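Why I Still Build My Own Computer

Home & Hobbies | Long Reads
10 Aug 2021
By Everaldo Amaral

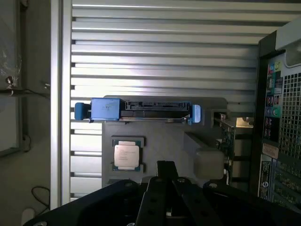
A processor with its silver lid, sitting in a square pocket on a grey plate.

My sister thinks I'm mad. She walked into a shop in Hindville in February, pointed at a laptop, paid and was watching films on it by teatime. I started putting my new computer together that same week and I was still waiting for a case in spring!

But I love it, I really do. I built my first one on my mum's ironing board (she was out, and she'd have killed me) with parts saved up for over a whole summer of washing cars. It took me 2 days to get a picture on the screen. The trouble was a power lead I hadn't pushed in far enough, and when the thing finally beeped I ran round the garden in my socks.

Prices are a sore point this year. I'd set aside 545 pounds for a graphics card, which felt like plenty, and then I saw the one I wanted going second-hand for 1,552. For a used one! So I've kept my old Zetix card, which sounds like a hairdryer but gets through most games if you turn the shadows down.

Everything else I picked up slowly. The memory came from a chap in Gadumia who wrapped it in so much newspaper that I spent the evening reading his local football results. The case is a Nnaji, big and plain, with room for my clumsy hands – I've had small ones before and I've got the scars on my knuckles.

If you fancy having a go, do it on a big table with a good lamp, and keep the screws in an egg box. Read the motherboard booklet over breakfast, before you open anything else. And ring a friend when you get stuck, because you will, probably with the front panel wires. I've done five of these now and I still have to look those up.

My sister's laptop is running slow, by the way. She's asked if I'll come round and have a look at it.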